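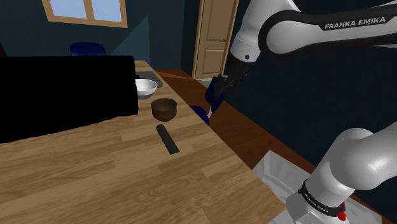 Figure 1. Simulated tabletop cell, exterior view. The gripper is beyond the right edge of the table with the object still held.

Out-of-Bounds Transport in a Simulated Pick-and-Place Cell: Fault Analysis and Corrective Work

Fitriani Osman
Project report, Robotics Laboratory II
Project group Sillum

1. Summary

The Sillum project trained a pick-and-place policy for a seven-joint arm in simulation. During evaluation the arm repeatedly carried grasped objects past the edge of the table and held them over the floor. In part of these episodes the object was then released. The success score used by the group did not flag the fault, and it was present in the results for several weeks before it was noticed. This report covers how the fault was found, what caused it, what was changed, and what is still open. The policy architecture and training method are described in the group's midterm report and are repeated only where needed.

2. Setup

The cell consists of a Franka Emika arm with a two-finger gripper, a wooden table, and a set of movable objects. The room around the table is scenery and has no effect on the task, apart from the floor, which has a collision surface. All runs were made in Gatuvier, the simulation package maintained by the department. Episodes are scheduled and logged by Brera, a set of scripts inherited from an earlier project group.

An episode starts with the objects placed at random within a spawn region on the table. The policy receives two camera views and the joint state, and outputs a change in gripper position at each step. It is given a target object and a target location. An episode ends when the object is at rest within the target radius, or when the step limit of 250 is reached.

Gripper positions are expressed in the table frame. Its origin is at the center of the tabletop, with x pointing away from the base and y pointing along the long side. The arm controller works in the base frame. A fixed transform converts from one to the other. It is stored in the scene file and loaded once when Brera starts.

3. How the fault was noticed

The evaluation set contained 2000 episodes. Of these, 942 were scored as failures. The group had treated this as a training problem and had spent most of July changing the reward weights, with little result.

The failures were first examined by type when a floor contact counter was added for an unrelated reason. The counter was meant to catch objects that spawned badly and rolled off the table in the first few steps. It was expected to read close to zero. It did not, and most of the contacts came late in the episode, after a stable grasp had been recorded.

Replays were then rendered from the exterior camera. Up to this point the group had looked only at the two policy views. One of these is mounted at the wrist and shows very little of the table once an object is held. The other is cropped tightly to the tabletop, so an object carried past the edge leaves the view. In both cases the failure looked like an ordinary timeout.

Figure 1 shows the typical condition. The object is between the fingers, the gripper points down, and the arm is in a normal working posture. There is no sign of a joint limit or a collision. Only the position is wrong.

4. Fault description

The sequence in an affected episode was as follows.

The approach and grasp were normal. Grasp force and finger spacing were within the usual range. The object was lifted to transport height. The arm then moved sideways toward a point outside the table boundary and either stopped there until the step limit or opened the gripper. The arm did not oscillate, and commanded and measured positions agreed to within the tolerance of the controller. The arm was therefore doing what it was told, and the search was directed at the commands.

Two classes were separated:

Class A, hold. The object was kept in the gripper outside the boundary until timeout.
Class B, drop. The gripper opened outside the boundary and the object fell to the floor.

Class A was the more frequent. Class B is the more serious with regard to a real cell, where a released object could strike a person's foot or damage the object itself.

5. Cause

5.1 Table transform

The table had been replaced early in the project. The first table model was wider, and its origin was at a corner. The second has its origin at the center. The scene file was updated with the new model and the new transform. Brera, however, kept a cached copy of the transform and reloaded it only if the name of the table model changed. The new model had been saved under the old name.

As a result, target locations were generated in the correct frame and then converted with the old offset. Targets on the left half of the table were shifted but often stayed on the surface. Targets on the right half were frequently moved off it.

5.2 Scoring

The success check compared the object position to the converted target, so both sides of the comparison contained the same error. For targets that remained on the table, the episode was scored correctly with respect to a target that was itself wrong. This explains why more than half of the episodes passed and why no one suspected the frame. A check against the original target would have exposed the error on the first day.

5.3 Missing boundary check

No part of the chain tested whether a commanded position was over the table. The workspace limits in the controller describe what the arm can reach, and the arm can reach well past the table edge. The group had assumed that these limits protected the task as well. They protect the arm.

5.4 Contribution of the policy

Part of the fault was learned. The training episodes had been produced with the same cached transform, so the policy had seen targets outside the boundary and had been rewarded for moving toward them. Correcting the transform alone did not remove the behavior. With the transform corrected and the old policy weights kept, out-of-bounds transport became less frequent but still occurred, mainly with targets near the right edge.

6. Corrective work

The following changes were made, in this order.

a) The cache in Brera was removed. The transform is now read from the scene file at the start of every episode. The cost in run time could not be measured against normal variation.

b) A startup test was added. The four table corners are converted to the base frame and compared with the corner positions reported by the physics engine. If they differ by more than a few millimeters the run is stopped.

c) The success check was rewritten to use the physics engine's object position in the table frame and the unconverted target.

d) A transport guard was placed between the policy and the controller. It projects the commanded gripper position onto the table plane. If the point is outside the table outline, less a margin, the sideways part of the command is set to zero. Vertical motion is still allowed.

e) Gripper opening is blocked while the held object is outside the outline.

f) The training set was regenerated. The new set contains 2683 episodes, each passed through the corner test before use. The policy was then retrained from scratch.

The guard was first written to stop the arm completely. This version was dropped. An arm stopped near the edge with an object in the gripper had no way to return, and every guard event became a timeout. In the present version the policy can still command motion back toward the table.

7. Results after correction

The evaluation was repeated with the original random seeds. No Class B event was recorded. Class A events were also absent with the guard on. With the guard off, the retrained policy crossed the boundary in a small number of episodes, all of them with long objects grasped near one end. In these cases the gripper was near the edge and the free end of the object extended past it. It is a matter of definition whether this should be counted, and the group counted it.

The remaining failures are mostly missed grasps on the bowls. The fingers close on the rim at an angle and slip off during the lift. This problem was present before and had been hidden in the timeout total.

8. Open points

The guard uses the gripper position and does not take into account the size of the object. For long objects the margin is too small, and for small ones it is larger than needed.

The guard assumes a fixed table. The portable cell in the Gunawan lab has a table on locking casters, and a measured table position would be required there.

Results reported at midterm were obtained with the faulty transform. They have been marked as invalid in the group's shared folder but have not been rerun. The reward weights changed in July were returned to their earlier values before retraining, and the effect of those changes is unknown.

The exterior camera is now saved for every failed episode. Disk use has increased, and a retention rule has not been agreed.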